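# Laundry Day at Platcombe, in One Picture and Several Complaints

The wallpaper came first. Everything else at Platcombe has had to live with it.
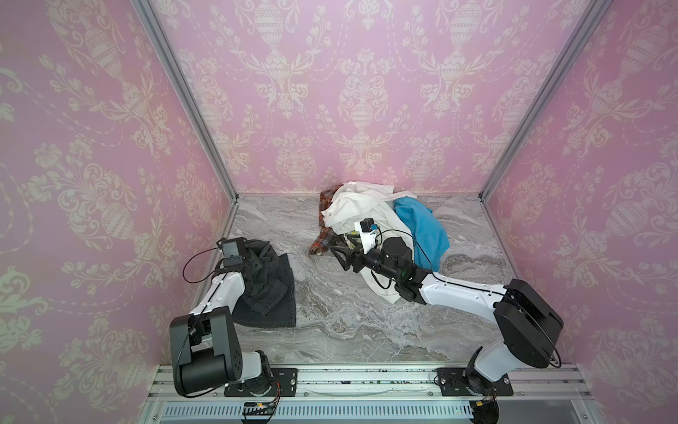
## The pile

Five pieces, all crumpled. I'd like to say they were arranged, but clothes arrange themselves, and they always choose this. The dark charcoal one on the left looks like denim, and it has gone flat at the hem while staying bunched at the top, like somebody who has agreed to get up but only from the knees down. The bigger heap has backed itself against the far wall.

My rule for a pile like this is to start with the piece that has the straightest edge. A hem is a gift. Find it, pull it toward you, and the rest has to follow sooner or later. Starting with the big heap feels braver and takes twice as long.

## The wallpaper

Pink, with cream damask. Urns, scrolling leaves, beaded garlands, and then more urns in case you missed the first ones. It goes around three sides, so there is no looking away from it while you work.

The pattern is sold as Stalen, and the roll label says 646, which I took for a color number until the second delivery turned up labeled 700 and looked exactly the same. I have kept both labels in a drawer. I don't know what I think is going to happen with them.

Matching the repeat took most of a Wednesday. The two big ribbed urns near the top of the back wall had to sit level with each other, and they do, and I would like that noted. If you are hanging damask yourself:

- Start in the middle of the back wall and work outward.
- Hold the next strip up dry before you paste it. The garlands will show you if you're off.
- Stop for lunch before the corners, not after.

## The corners

Gray aluminum posts, grooved all the way down. I had wanted something in cream with a bit of molding. The aluminum cost less and went up in an afternoon, and it covers the place where the walls meet, where my urns stop being quite so level. The grooves collect lint. An old toothbrush gets it out.

## The surface

Gray marble pattern with off-white and brownish veins, and some darker wavy bands that show up best in the bare stretch between the heaps. The finish is called Trolcombe. I chose it from a sample the size of a playing card, so the waves were news to me.

It was the right choice anyway. A busy gray is kind to a folding surface. Lint doesn't show much, and neither does whatever falls out of pockets, though that has its downside if you've dropped a small white button. I found 9 of them in March when I finally went looking along the edges.

Does it go with the wallpaper? My sister-in-law looked at the two together for a while and then asked where I'd bought the kettle.

## What goes where afterward

Denim folds in half lengthwise, then in thirds, and goes on the low shelf. Soft things get rolled. Anything I can't identify goes into the Anozie basket by the door, so called after the shop it came from, and stays there until somebody in the house complains about missing it. Some of it has been in there since the old wallpaper, a brown stripe that I'm starting to remember fondly.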